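Grestemon suspende las rutinas de vajilla de su sistema Flimus tras detectar un fallo en el control de fuerza de las pinzas

La empresa ha enviado una actualización obligatoria y pide a los centros que no usen el sistema con platos hasta haberla instalado

Soltascombe, martes 20 de agosto. Grestemon ha suspendido de forma preventiva las rutinas de manipulación de vajilla de su sistema de dos brazos Flimus, después de confirmar un fallo en el control de fuerza de las pinzas. El fallo puede hacer que un dedo siga cerrando después de haber tocado el plato, o que la pinza se abra antes de que la pieza esté apoyada. No ha habido heridos. Se han roto 11 platos, todos en el laboratorio de pruebas que la compañía tiene en Soltascombe.

La suspensión afecta a las 40 unidades entregadas con el paquete de cocina. El resto de las funciones del sistema, entre ellas el traslado de cajas y la clasificación de piezas rígidas, puede seguir utilizándose con normalidad.

Qué ha ocurrido

El problema apareció durante una serie de ensayos de resistencia en los que el sistema colocaba y retiraba platos de un escurridor metálico. La serie estaba prevista para 1.000 ciclos. Cuando llevaba alrededor de 800, el equipo de pruebas observó que la fuerza indicada en pantalla no coincidía con la que medía el banco externo, y que la diferencia crecía a medida que avanzaba la jornada. Los ensayos se detuvieron ese mismo día.

La revisión posterior situó el origen en el módulo Dogbe, que recibe la señal de los sensores de los dedos y decide cuándo debe parar el motor. Tras muchas horas de funcionamiento continuo, el módulo dejaba de recalibrar el punto cero de uno de los sensores. A partir de ese momento, el valor de referencia se desplazaba poco a poco y el sistema interpretaba como contacto suave lo que ya era una presión excesiva. En otros casos el desplazamiento se producía en sentido contrario y el sistema daba por terminada una colocación que no lo estaba.

El límite de par del motor, que es independiente del módulo Dogbe, funcionó en todos los casos. Ese límite está calculado para proteger a las personas y a la propia máquina, y queda por encima de la fuerza que resiste un plato de cerámica sujeto por el borde. Por ese motivo no evitó las roturas.

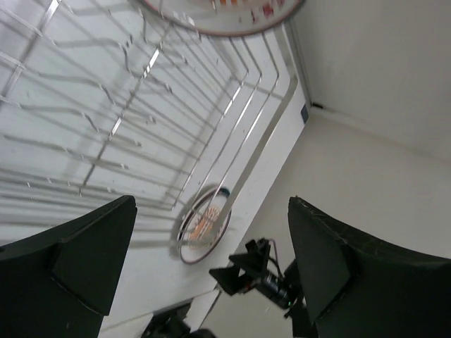
La colocación en escurridor es la tarea en la que el fallo se manifiesta con más claridad, y también la que Grestemon ha elegido para validar la corrección. El plato entra casi de canto y dispone de muy poco margen lateral. Un error pequeño en el cálculo de la fuerza basta para que el borde se apoye mal o reciba una carga lateral. Las varillas metálicas del escurridor no ceden, de modo que el esfuerzo pasa entero a la pieza. A ello se suma que los dos brazos trabajan muy cerca uno del otro: con una pinza situada delante del escurridor, la muñeca del otro brazo, con su cámara, puede quedar a la altura del hueco entre los dedos. El protocolo revisado comprueba por ello las dos muñecas a la vez, y una lectura anómala en cualquiera de ellas detiene ambos brazos.

«Habíamos probado la sujeción de platos en sesiones cortas, con reinicios frecuentes, y cada reinicio devolvía el sensor a cero. Eso ocultó el fallo», explica Farzana Sarkar, responsable de seguridad de producto de Grestemon. «La prueba larga debería haberse hecho antes de entregar el paquete de cocina. Se hizo después, y es una decisión que hemos cambiado para todos los productos.»

Qué deben hacer los centros

Grestemon pide a los centros que tengan instalado el paquete de cocina que sigan estos pasos:

Detener cualquier rutina que incluya platos, vasos, fuentes u otras piezas de cerámica o vidrio.

Si una pinza está sujetando una pieza en el momento de la parada, no tirar de ella. Pulsar el paro de emergencia, colocar una superficie blanda debajo y usar la liberación manual situada en la base de la muñeca.

Retirar los fragmentos, en caso de rotura, solo con los dos brazos sin alimentación y con guantes resistentes al corte. Revisar también las juntas de los dedos, donde pueden quedar esquirlas.

Instalar la actualización del módulo Dogbe y ejecutar la calibración completa de los cuatro dedos, con las pinzas vacías. La operación requiere la presencia de un operador formado.

Anotar el resultado en el registro de mantenimiento y enviarlo al servicio técnico. Las rutinas de vajilla permanecerán bloqueadas hasta que el servicio técnico confirme los valores recibidos.

Los centros que no puedan realizar la calibración por sus propios medios pueden solicitar la visita de un técnico sin coste. Grestemon se hará cargo asimismo de la sustitución de los dedos que presenten desgaste en la superficie de contacto fuera de los márgenes indicados en el manual.

Cambios en el sistema

La actualización obliga al módulo a recalibrar el punto cero antes de cada ciclo, con la pinza abierta y sin carga. Si la lectura se aparta del valor de fábrica más de lo permitido, el ciclo no empieza y el operador recibe un aviso. La medida alarga ligeramente cada colocación. La compañía no ofrecerá la opción de desactivarla.

Se ha añadido además una segunda comprobación antes de soltar la pieza. Hasta ahora el sistema abría los dedos en cuanto el sensor indicaba apoyo. Con la nueva versión, el brazo reduce primero la fuerza de sujeción y verifica mediante la cámara de la muñeca que el plato no se desplaza. Si detecta movimiento, vuelve a cerrar y espera instrucciones.

El laboratorio de Soltascombe repetirá la serie completa de 1.000 ciclos sin reinicios intermedios, y los resultados se enviarán a todos los centros afectados antes de que termine agosto. Si durante esa serie se produce una sola rotura atribuible al control de fuerza, el bloqueo se mantendrá y se comunicará un nuevo calendario.

Sobre Grestemon

Grestemon diseña y fabrica sistemas de manipulación de dos brazos para cocinas colectivas, almacenes y laboratorios. Tiene su sede y su centro de pruebas en Soltascombe. Flimus es su plataforma principal y se comercializa con distintos paquetes de tareas.

Contacto para medios: Farzana Sarkar, seguridad de producto, Grestemon, Soltascombe.

Los centros con unidades afectadas deben dirigirse a su persona de contacto habitual en el servicio técnico.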